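Search this site Search
Enter keywords Go

How to Set Up a Box-Packing Shift with Hand-Held Grippers

At Skellum we pack mixed small goods into cartons, and part of each shift is now done with hand-held grippers so the motions can be used to train the packing arms. This page covers one packing session from start to finish. It is written for packers who have only worked bare-handed.
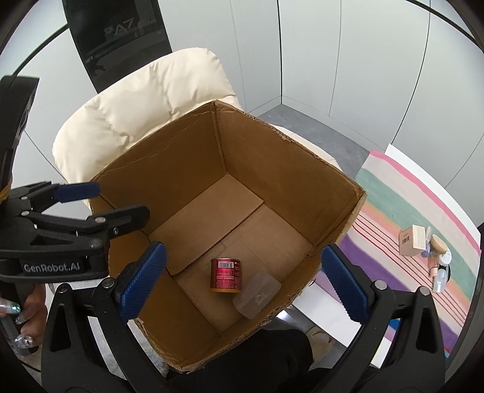
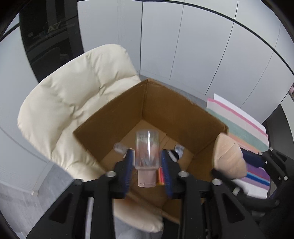
Small goods and an open carton on a padded seat; the second picture has a clear bottle held between the blue pads.

Before you start

Put the open box where you can see straight down into it without leaning. Seat height suits most people. Lay the goods to one side on a mat, with space between them so the fingers can get around each one. Old cartons are fine for this work, even with worn rims, as long as the bottom flaps stay shut.

Check that both grippers open and close freely. Wipe the pads if they look dusty.

Packing

1. Hold one gripper in each hand with your wrists straight.
2. Line up the pads on both sides of the item before you squeeze. Bottles go in the middle of the pads, away from the tips.
3. Squeeze until the item stops slipping, then lift. Thin plastic dents easily.
4. Carry the item over the center of the box, pause, and lower it all the way to the floor of the box. Do not drop it.
5. Open the fingers fully before you pull back. A half-open finger will tip a can over.
6. Use the second gripper to steady the box or hold back a flap.

If you drop something, leave the recording running, pick it up with the gripper, and go on. Dropped items are marked later at the desk.

Time and breaks

A session is 20 minutes, then 8 minutes off. Two people trade places at each station. Most new packers get sore in the thumb during the first week — tell the shift lead early and you will be moved to labeling for the day.

What changes in your job

The Tindholm line gets its first packing arm in July. The arm will take the repeat orders. Mixed orders, returns and anything fragile stay with people. Packers on that line will also clear jams and check finished boxes, and training for both is on paid time. Gripper sessions count as regular hours and are not scored for speed.

Sign-up sheets for Tindholm are at the shift desk.

Last updated February 24, 2026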